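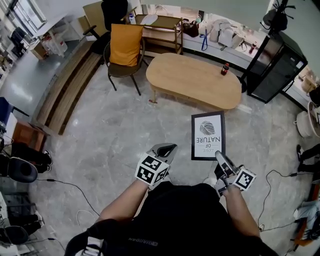

Recording work at Juvitz: what changed for us on the floor

To: Rustine list, automation in small workplaces
Re: Question about demonstration work with hand grippers

Dear all,

I answer the message from last month, which I put here again, as new members have joined.

> Our employer rents furniture and decoration for offices and events, the same as Kurkotel. He wants that we, the ordinary floor staff, use hand-held grippers to move chairs, lamps and frames, and these movements are recorded to train a robot arm. Has somebody on the list done this already? I would like to know three things. Is it hard for the body? Is it paid differently? And what happens to our places afterwards?

I work at Kurkotel in Juvitz, in the preparation team. We have done this work since March. Before that I packed and set up rooms for eleven years, so I can compare.

The body first. The grippers are not heavy when you take them up in the morning. After the first hour you feel them in the wrist and at the base of the thumb. You hold the arms in front of you all the time, and you cannot feel the object with your fingers. With a picture frame this is unpleasant. By hand I know at once if a frame is slipping. With the gripper I must look, and so I bend my neck more than before. We asked for a pause of ten minutes in every hour and we received it, but only after two colleagues went to the doctor with their necks. My advice is to ask for the pause in writing before the first day.

Also look at the cables and at the shoes of the people. Our room is a normal room with furniture standing close, and several of us can be inside at one time. We agreed that whoever holds something has the right of way, and he says aloud "walking" when he starts.
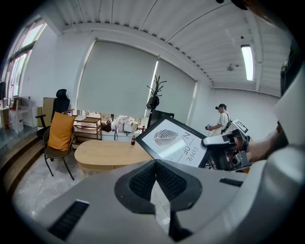
Framed poster and oval table, recording room in Juvitz

The pay. We receive a supplement of 130 euros in a month with recording work, the same for everybody. At the beginning the management wanted to pay for each accepted recording. We refused this. A recording may be rejected for reasons that have nothing to do with you, for example the light at the window, and people would hurry and not take the pauses. Until now the team has made over 3,000 recordings. With payment by the piece I think there would be more of them, and also more broken glass.

What I did not expect is the question of speed. The instructions from Damgaard, who supply the system to us, say that we should move "naturally". But in our job natural means fast, with one hip against the table and a frame under the arm. This cannot be recorded. So we learned a second manner of moving — slow, with everything visible — and some colleagues now find it tiring to change between the two on the same day. We solved it with the plan: either you record in the whole shift or you do not record at all.
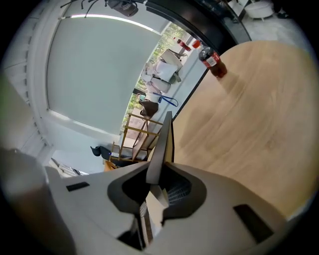 The older colleagues were better at this than the young ones, by the way. They already know where to take hold of a thing so that it does not turn in the hand, and the engineer from Damgaard came often to ask them. It would be correct if this knowledge had a name in the contract. At the moment our contract says only "other suitable duties", and for this I have no good answer.

Now your third question, about the places. We have a written promise that no one in preparation is dismissed because of the robot for two years. After that there is nothing in writing. The arm should first take over the small items which go back into the store, 200 different articles at the start. Rooms at the customer will stay with people, they tell us. I believe it for the moment, because I have seen what the arm does with a curtain.

Two persons from our team may go to a training for supervising the machine. Four have applied. How they will be chosen was not explained to us, and it makes the mood worse than the machine does. If you are still negotiating, please ask for this point early.

I can send our agreement on pauses to members who write to me directly. It is in German, two pages.

With kind regards,
a member from Kurkotel, Juvitz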